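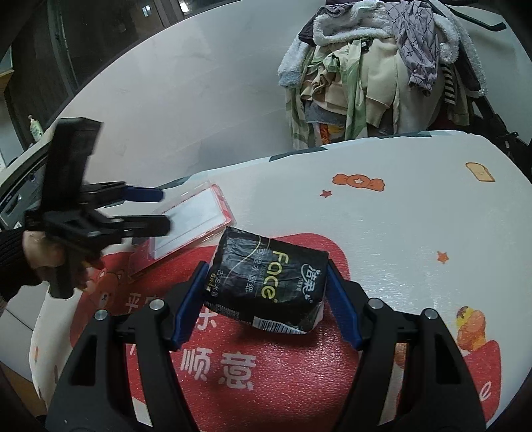
Tissues held above a plastic box on the foam mat, laundry pile behind.

Hints > Around the House > Laundry & Linen

The Pile: A Few Tips for Clothes That Never Make It to the Drawer

By Britta Engelhardt
2026-04-08
4 minute read
Print this page | E-mail this to a friend

Every house has a surface where clean clothes go to wait. Ours has had one since we moved to Prasalden, and I have tried most of the cures. Some of these work.

Clear the floor stuff first. If there's a mat down, get the small things off it before you touch a single sock. Tissue packs, flat boxes, whatever the day has left there. Then you can use the mat for sorting, and a foam one is much kinder to the knees than floorboards. Ours cost 12 dollars and has outlasted two ironing boards and a good deal of optimism.

Bulky things come off the top. Towels, robes, anything fluffy. They make up most of the height and fold in no time, so after five minutes the heap looks half beaten. It isn't, but you'll keep going.

Don't sort by colour. You did that before the wash. Sort by where it lives, one stack per drawer or shelf. Lesia Boiko wrote in to say she sorts by person and makes each person carry their own away. I admire this and have never once got it to work on a teenager.

Soft-pack tissues: they slump, they slide under things, and the last dozen sheets come out in a wad. Stand the pack in an open-topped box a little narrower than it is and it'll hold its shape. And check every pocket before the wash. One forgotten tissue makes what looks like 2000 pieces of lint, all of them on the black trousers. If it's too late for that, let everything dry fully, take it outside and shake hard. Picking at it damp only rubs it in.

Shallow boxes with clear lids are good for hair ties, spare buttons and collar stays. Keep one where you fold. Ours mostly holds buttons from shirts we no longer own.

Printed foam mats. Wipe with a soft cloth, lukewarm water and a drop of dish soap, then wipe again with plain water. Textured ones hold crumbs, so vacuum first with the brush head. Go easy on the scouring pads unless you're tired of the cartoons. Dry both sides before it goes back down. Store it rolled with the print facing out, or flat under a bed if you've got the room.

Stripes and knits. Fold knits, always. A hanger gives a jumper shoulders it will keep for life. Striped tops show a crooked fold from across the hall, so line up the side seams and let the stripes look after themselves.

Odair Caldeira of Finley asks how long clean washing can sit before it needs doing again. Sniff it. If it passes, give it a shake and put it away. I have a pillowcase that's been through the pile for almost 200 days by my reckoning and it's perfectly fine.

Next month: the linen cupboard, and the fitted sheet.

Print this page | E-mail this to a friend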